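Remendar à vista: em defesa do casaco com dez anos

Junho de 2026

Tenho no armário um casaco de lã cinzento que já foi ao conserto quatro vezes. Mudei-lhe o forro, dois botões e o fecho do bolso interior, e da última vez mandei cerzir o cotovelo esquerdo com fio azul-escuro. Vê-se bem o remendo. Quando o mostrei na loja onde trabalho, perguntaram-me se ia deixar assim. Vou.

Escrevo sobre roupa há tempo suficiente para ter defendido coisas de que hoje me arrependo. Defendi, por exemplo, que toda a gente devia renovar as peças básicas de dois em dois anos. Era o que se dizia, e eu repeti. A camisa branca amarelece, a malha ganha borboto, as calças pretas ficam cinzentas nos joelhos. Tudo isto é verdade. O que eu não dizia é que a camisa se branqueia, o borboto se tira com uma lâmina em dez minutos e as calças pretas se voltam a tingir na máquina de lavar por pouco dinheiro.

O problema do remendo, em Portugal, é sobretudo social. Muitos de nós fomos criados por gente que remendava por necessidade e que fazia questão de esconder o remendo. A minha avó virava colarinhos. Descosia o colarinho puído da camisa, virava-o do avesso e voltava a cosê-lo, e quem não soubesse não dava por nada. A geração seguinte teve dinheiro para comprar camisas novas e comprou-as com alívio. Compreendo esse alívio. Não me parece justo vir agora dizer, com ar de descoberta, que remendar é bonito, como se antes fosse apenas triste.

Ainda assim, acho que vale a pena fazê-lo e que vale a pena fazê-lo à vista.

O preço de um arranjo

A objeção que ouço mais vezes é a do preço. Arranjar custa quase tanto como comprar, dizem-me. Às vezes custa. Subir a bainha de umas calças que custaram pouco pode ficar por metade do valor das calças, e nesse caso a conta não convence ninguém. Mas a conta está mal feita desde o início, porque compara o arranjo com a peça mais barata da loja mais barata. O meu casaco, comprado novo numa loja da Pindale, custou 307 euros. Era muito dinheiro para mim na altura e continua a ser. Os quatro arranjos juntos não chegaram a um terço disso. Um casaco equivalente, hoje, com a mesma percentagem de lã e o mesmo peso de tecido, não se encontra por aquele valor.

O arranjo só compensa quando a peça o merece, e isso decide-se no dia da compra. Uma costura com margem de dois centímetros pode ser alargada. Uma costura cortada rente, fechada em corte e cose, não dá para nada. O forro solto troca-se em poucas horas; o forro colado obriga a desfazer o casaco. Quem compra deveria virar a peça do avesso antes de se ver ao espelho. Eu faço-o sempre e já me olharam de lado por causa disso.

As marcas sabem perfeitamente onde poupam. A Mokico, que vende umas gabardinas de corte muito correto, deixou de incluir o botão suplente cosido na etiqueta interior. É uma coisa pequena. Um botão custa cêntimos. Mas quem perde um botão original e não tem outro igual acaba por trocar todos, ou por encostar a gabardina. A Grarnard, pelo contrário, continua a mandar um saquinho com dois botões e um novelo da mesma cor em cada casaco de malha. Uso esse fio até ao fim.

A cor do fio

Há duas escolas. Uma quer que o remendo desapareça, a outra quer que se note. Durante muito tempo pertenci à primeira e continuo a pertencer quando se trata de um fato ou de umas calças de vinco. Um remendo visível num fato de cerimónia distrai e não acrescenta nada.

Na malha, na ganga, no algodão grosso e nos casacos de todos os dias, prefiro o contraste. O motivo é prático. Acertar na cor exata é difícil, e uma cor quase igual parece sempre um erro. O azul-marinho ao lado do azul-marinho desbotado lê-se como descuido. O mesmo azul-marinho desbotado com um ponto cor de ferrugem lê-se como escolha. Para quem começa, sugiro um fio dois ou três tons mais escuro do que o tecido, mate, da mesma grossura do fio original. Fios brilhantes ficam mal em quase tudo o que é de lã.

Quanto à forma, quadrados e retângulos pequenos resultam melhor do que corações e estrelas. É uma questão de gosto e não pretendo convencer quem gosta de estrelas. Mas uma peça remendada tem de poder ir a uma reunião, e um retângulo cerzido vai.

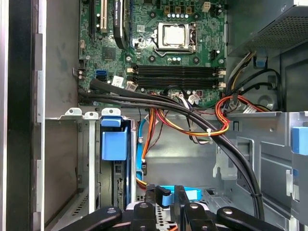

O que vestir com uma peça remendada

A regra que sigo é simples: uma peça remendada de cada vez, e o resto em bom estado. O casaco do cotovelo azul funciona com calças bem passadas e sapatos engraxados. Com uma camisola cheia de borboto e sapatilhas sujas, o conjunto passa a parecer abandono, e o remendo leva a culpa.

As proporções também contam. Um casaco antigo costuma ser mais largo de ombros do que os atuais. Uso-o com calças direitas, de cintura subida, e com uma camisola fina metida para dentro. Quem é mais baixo pode encurtar ligeiramente as mangas, deixando ver o pulso. Já as malhas da Tamuno, que alargam muito na bainha com as lavagens, ficam melhores com uma saia a direito do que com calças largas. Experimentei as duas coisas durante um inverno inteiro.

Os sapatos seguem a mesma lógica. Meias-solas a tempo salvam o par. Meias-solas tarde demais já não pegam, e o sapateiro dir-lho-á com pouca cerimónia.

Uma proposta às lojas

Gostava que as lojas de roupa aceitassem arranjos ao balcão, com tabela de preços afixada, como afixam a dos saldos. Bainhas, botões, fechos e cotovelos bastariam para começar. Não é preciso chamar-lhe programa nem fazer um cartão de cliente. Basta uma mesa, uma máquina de costura e alguém pago decentemente para estar ali. Ofereçam também fio à venda, nas cores da coleção.

Em novembro, o meu casaco volta à costureira. O punho direito começou a puir e estou indeciso entre repetir o azul ou usar um verde-garrafa que sobrou de outra peça.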